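Levham Kitchen Chores
README

What this is

Recordings of a robot arm doing small kitchen jobs on a tabletop, with notes on how to read the success labels. The question we set out to answer was whether a machine you could buy today can clear up after breakfast. Our answer so far is no, and we would ask you to keep that in mind before you quote any number from this page.

Contents

14 tasks, 200 attempts per task. Tasks include moving a plate, putting toy food on a plate, picking up a cup, and opening and closing a toaster oven door. The Tindville recordings were made on a different table and are kept in their own folder. Do not mix the two when you report results.

What counts as success

An attempt is marked as a success if the object ends up where the instruction said, within 55 seconds. That is a generous rule. A plate that gets shoved into place counts the same as one that was lifted. If you care about the difference, use the "contact" column, which was filled in by hand and has gaps.

Known problems

The food is toy food. A real strawberry bruises and a real banana bends, and neither is covered.
The tabletop is flat, white and well lit. Most kitchens are not.
Nothing in the toaster oven tasks involves heat.
Fast arm motion smears in the video. We left those frames in.
The Lasura policy was tuned on this same table, so its scores will look better than they should.
Labels for the cup tasks were redone in May. Older copies are wrong.

What we would not claim

We have seen demos cut from sets like this one and presented as a robot that does the dishes. Moving a plate across a table is a part of that chore, and a small part. Please don't use the clips that way.

Files

episodes/ video and joint readings
labels/ success and contact columns
tindville/ second site, same layout

Maintained by Imai. Corrections to the labels are welcome, with the episode number.
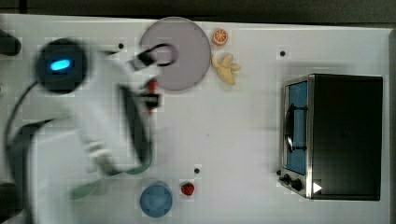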